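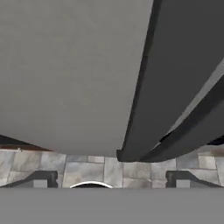

Pellari

Most built-in appliances fail early for one reason, and it has little to do with the appliance. Heat collects in the cabinet. A microwave set into a closed housing draws room air through its grilles, passes it over the magnetron and the transformer, and pushes it back out. If the exhaust has nowhere to go, the fan takes in the same air again, and each pass is warmer than the last.

Cabinet makers have known this for decades, yet the clearance figures printed in installation sheets are still treated as suggestions. The test shop at Zullolia spent December measuring what happens when they are ignored. Its technicians built one housing with a movable back panel and ran the same oven in it through 3,126 heating cycles. With a 50 mm gap behind the body, the air at the rear grille settled within a few cycles and stayed level. With the gap cut to 5 mm it kept climbing until the thermal cutout opened.

The cutout is a small bimetal disk clamped to the magnetron housing. It resets as it cools, so the owner sees an oven that stops without warning and works again later. Many are replaced at this stage – often with a new unit that goes into the same bad cabinet.

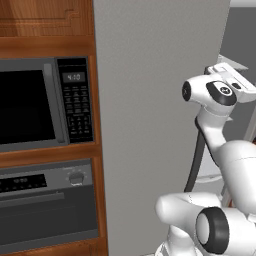
Page last changed: Jan 3, 2022

Stacking adds a second load. A wall oven under a microwave warms the shelf between them, and a solid shelf passes that heat upward. Vincze, which supplies housings to apartment builders, now cuts a slot along the rear of every shelf and leaves the top of the column open behind the trim. Ganen uses a metal baffle that steers the lower exhaust forward. Both methods work on paper. The slot is cheaper, but it depends on the installer not pushing the cabinet tight against the wall and sealing it.

Wood finish matters less than most buyers expect. Veneer edges lift when the glue line is warmed over and over, and the first sign is usually a raised corner above the appliance. Refinishing the panel does nothing for the cause.

A check takes 3 minutes. Run the microwave with a bowl of water inside and hold a strip of tissue at the exhaust grille. It should lift and stay up – a strip that flutters and drops points to a blocked path or a worn fan.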